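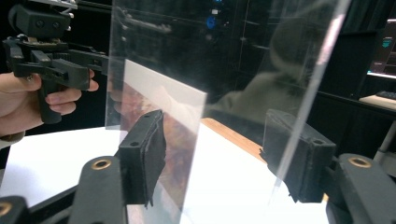 Clear acrylic between the padded fingers of a hand-held gripper.

Keep the Ugly Ones
by Mio Hayashi

Friday, 4:40, and I'm in the same argument again. Somebody wants the clear plastic taken out of the set. Too messy, they say. Reflections everywhere, edges that come and go, and the model can't learn from what it can't see. Drop it, do more mugs.

I think this is wrong and I want to say why before I have to go catch a train.

We have 955 examples with transparent stuff in them. Sheets, small panels, lids, one awful salad box. The target for the whole set is 4,000. So yes, a big chunk. And yes they were slow to get. A mug takes me 24 seconds on a good run. A sheet of acrylic, I have stood there feeling for the edge with the fingers like a person looking for the end of the tape.

But that fumbling is the example! When I go for an edge I can barely see, I come in slower. I tilt the tool. I look for the one bright line down the side and I trust that more than the middle, where half the time what you see is yourself in a hoodie. All of it is in the motion. Throw that away and you've taught the thing to pick up mugs, which it could do in December.

The other side has a case, and I'll give it. Bad examples do hurt. I sat through the Paracha runs where a third of the grasps were people bumping things and calling it a pick, and the policy learned to bump. Nobody wants that back. If the fingers closed on air, cut it. If the operator got bored and shoved, cut it, and cut mine first.

Hard to see is a different problem from badly done though. Our filter treats them teh same. Skolatum, the scoring script, gives every clip a number for how sure it is where the object sits, and clear things get a low number, of course they do. Then someone sorts by the number and lops off the bottom. Looks like cleaning. You end up with a set where every object is matte and a solid color, and then a customer has a window pane or a blister pack or a phone screen and we all act surprised.

Hilov went that way with their last set. Very tidy. I tried their policy on a clear lid, 2 tries, and both times it went for the reflection of the lamp.

What I'd do. Score the hand, not the picture. Did the grip close on something, did the something move with it, did it end up where it was meant to go. Let a person look at the low ones before they go in the bin, a real person who has held the tool and knows what a careful approach looks like from the inside. Costs a day or so a week. Fine. We spent longer than that naming the folders.

And pay the operators by the hour, please, not by the clip. Pay by the clip and you get mugs. I'd do mugs. Anyone would. Flurkness still pays by the clip and you can see it in there data, object after object that's easy to grab, none you have to think about.

I'm told the vote on the filter is next week. I'm voting to keep the plastic, and the salad box too. Train.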